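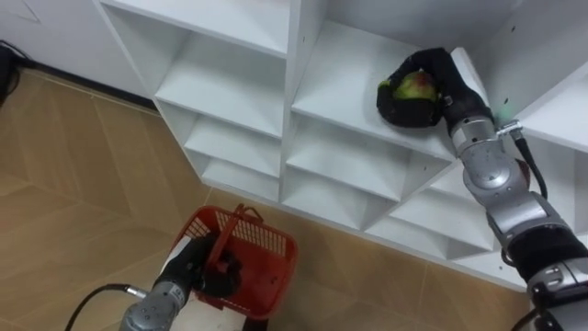
Vol. 6, p. 3553

Equipment planning (two-arm robots). The purchase of a two-arm robot for shelf work is commonly budgeted under separate heads: arms, grippers, cabling, shelving and spares. A gripper that closes on an apple in a cubby and one that holds a basket by its handle may be priced as a pair. Blackwood lists padded fingers as a yearly expense. Sarkar advises holding back around 2 percent for cables.

Related entries
Calport
Gripper, spare parts for
Histidero
Shelving, open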